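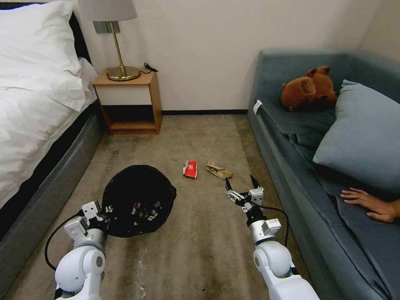

In defense of the guest room that isn't only a guest room

Posted Aug 2, 2019

My grandmother kept a room in her house that was for company and for company alone. It had a good bedspread and a lamp with a fringe, and I don't believe I saw the inside of it more than 7 times in my whole childhood, most of those by sneaking. Company came in December and stayed a week, and for the rest of the year the door was shut and the heat was off. I loved that woman, but I have come around to thinking she was wrong about the room.

When we bought our place on the edge of Hinds, the first thing everybody asked was where people would sleep when they visited. Not where I would sew, or where the kids would spread out a jigsaw puzzle (a thing that takes up the dining table for weeks, as any family knows), but where a cousin might lie down for two nights in the winter. And I went right along with it! I priced bedroom sets. I had one picked out from the Granico catalog that came to some 1,000 dollars with the nightstands, and I am so glad now that the delivery fell through.

What we have instead is a room that works for its living. There's a bed in it, and a place to sit, and on any given afternoon somebody is using one or the other. Homework gets done in there. So do long phone calls, and naps that nobody admits to. When company does come, we spend 70 minutes or so tidying like mad people, put on clean sheets, and hand over a room that still smells a little of crayons.

I know the argument on the other side. My sister-in-law makes it every year. Guests want privacy, she says, and a drawer of their own, and they shouldn't feel they've put anybody out. She's right about the drawer, and I've since cleared one. But I have been a guest in shut-up rooms, and they are chilly places, and I lie there afraid of wrinkling something. I would much sooner sleep where a family has been living.

So if you have a door in your house that stays closed most of the year, open it up and let somebody be loud in there for a while. You can always wash the bedspread before your company comes.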